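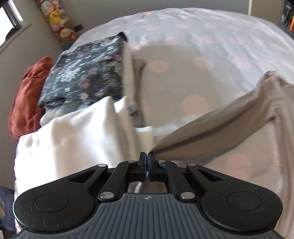

Grip strength is the usual first measure of recovery after carpal tunnel release, and it is recorded at the baseline visit and again at weeks 3 and 7. Three forms of grip are tested separately: power grip, key pinch and tip pinch. In tip pinch the load passes through two narrow surfaces that meet face to face, like the two upright fingers pressed close together with a thin bluish pad between them, and a small change in angle alters the reading. The wrist should therefore be supported in a neutral position.

Procedure
Seat the patient with the elbow bent to a right angle and the forearm resting on the table. Take three readings for each grip and record the mean. Express the result as a percentage of the unaffected hand, taken as 100. Hand dominance must be noted on the form.

Interpretation
Power grip commonly falls in the first weeks after surgery – pain at the heel of the hand is the main reason – and a low early value does not by itself indicate a poor result. Numbness should be charted separately, as it may improve while strength is still reduced. Wasting at the base of the thumb before surgery makes full return of pinch less likely.

Reading
Marchal and Inness, chapter 7, before the next session. The Clarnmont recording form will be used in the June practical.

Yulan Zheng
Revised Mar 25, 2022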